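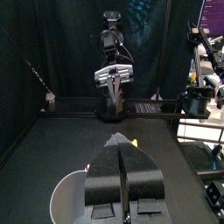 Demonstration working group, two-arm table, Rindville site
Minutes, 13 September 2024
Taken by hand during the meeting, typed up after. Corrections to the shared page please, before the next one.

1. Last minutes
Agreed as written, except item 4 should read "leader arms", singular was wrong.

2. Where we are
Target for the Kullis task set is 3,000 demonstrations. 1,868 accepted so far. Rejects are kept in a seperate folder, not deleted. Most rejects this month are pauses: operator stops to think halfway through a reach and the arm sits there. Policy then learns to sit there too. Question whether we trim the pauses or redo the episode. Redo, for now. Trimming leaves a jump in the joint readings and the Jurnmont people complained last time.

Jurnmont want the next batch in November. Should be possible if we get the table for full days. Booking sheet to be fixed, two groups had the same slot.

3. Teaching by hand vs. remote
Long one. Short version:
Hand guiding (gravity comp on, operator moves the arm itself) is quick to learn, new people are fine with it in a morning. But hands and sleeves get into the wrist view and the grip is awkward with both arms at once. Remote with the leader arms is slower at the start, cleaner after. Two-arm handovers basically only work remote.
Depth is the main trouble in remote. People undershoot on the far side of the table, close the fingers early, then go back for a second try. Second tries are OK to keep if the operator recovers smoothly. Keep a flag on them.

Proposal: hand guiding for single-arm picks only, remote for everything else. Some discussion about whether mixing the two in one training set does harm. No one had numbers. Train one on each and one on the mix, same 100 episodes held back for checking.

4. Objects and start positions
Shapes agreed: one flat thing, one hollow thing, something small, something that can roll or is curved. Object positions to be changed between episodes, not left where the last one ended. Arms go back to home each time, both, even if only one moved.
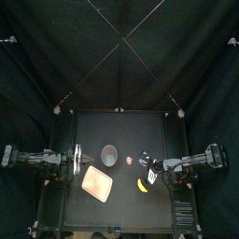
One operator asked if home could be moved farther back from the middle, because after an hour on the leader arms you start cutting the first part of the reach short, and a longer way in would force you to slow down. Also asked for five minutes off in every hour.

Break agreed on the spot. Home position: try it for one day, compare episode lengths, decide after. Changing home means old episodes start from a different pose, so label them.

5. Cameras
Fixed view stays where it is, do not touch the mount between sessions. If bumped, write it in the log and stop, don't carry on and hope. Wrist views: focus checked at start of day. Operators should be able to do the task from the screens alone, no looking over at the table. Several admitted to looking over. If the person can see something the cameras can't, the demo is teaching from information the policy won't have. 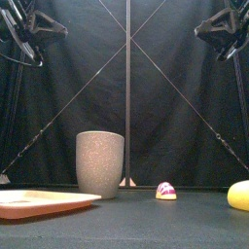

Fixed view, both grippers up, cup and toy shoe on the table.

6. Ruchti software
New version of the Ruchti recorder installed on the one machine. Good: start and stop on the foot pedal. Bad: pedal double-triggers, gives empty episodes. Workaround is press and hold. Bug reported, no answer yet. Do not update the second machine until there is.
Time stamps between left and right arm drift on long recordings. Keep episodes short, restart the recorder every 5 sessions. Somebody asked if the drift affects what's already accepted. Needs checking, see actions.
Leader grip trigger: left one feels stiffer than the right, operators squeeze harder then the follower overcloses. Swap the spring.

7. How to call an episode good
Went round on this again. Agreed wording for the sheet on the wall:
Task finished as stated. No contact with posts, rail or the other arm. No pause longer than the limit (limit still to be set, see actions). Object let go before the arm leaves, not dragged.
Operator marks own episode, second person checks a sample. Dont mark someone down for being slow if the motion is smooth.
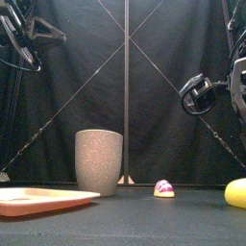

Right arm lower than in the other fixed view. Tray at the left edge.

8. New operators
Two starting next week. Hand guiding first, then single-arm remote, then both arms. Nothing from their first day goes in the training set. They should watch an accepted episode and a rejected one side by side before starting, the written guide alone isn't enough. Guide also still has the old pedal instructions, needs changing.

9. Any other business
Chair at the leader station is too low, wrists bend. Get a better one or raise this one.
Lights to be left alone while recording.
Storage is filling up, old test recordings can go, but ask first.

Actions
- Fix booking sheet (Rindville)
- Train three versions, hand / remote / mix, report back
- One day with home farther back, compare lengths
- Check time stamp drift on accepted episodes
- Set pause limit and put it on the wall sheet
- Chase Ruchti on pedal bug
- Spring for left trigger
- Update guide, pedal section
- Tell Jurnmont November is likley but not promised

Next meeting: same room, after the three training runs are finished.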